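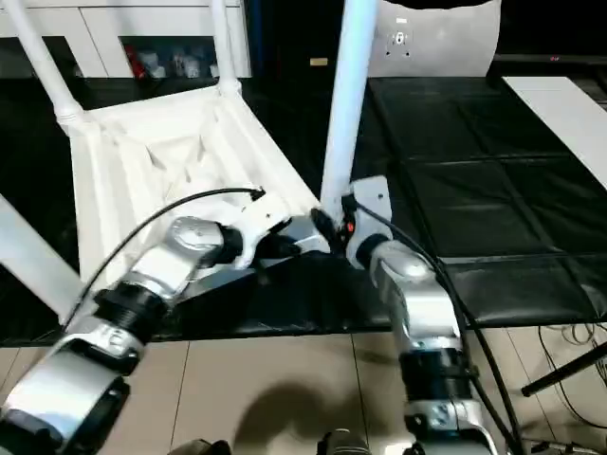

2 min read

Ramalho Molded Chair: Product Review
Reviewed by Fernanda Loureiro, Plirside Furnishings Office

The Ramalho is a white chair with a molded seat and cylindrical legs, sold for self-assembly. The office purchased two for the reading room at Trornville and has had them in daily use for five months.

The underside of the seat frame is ribbed, with triangular reinforcing webs, and a leg widens to a thicker collar where it meets the frame. Assembly is best done with the seat upside down on a padded surface. The printed instructions are brief and do not state how firmly the legs should be seated.

In use, the chairs have remained level and quiet on a tile floor. The white finish marks easily and requires regular wiping, and dust collects between the ribs underneath.

The office recommends the Ramalho for reading rooms and waiting areas. It is not recommended for outdoor use. A further order for the Cindstead branch will be considered in September.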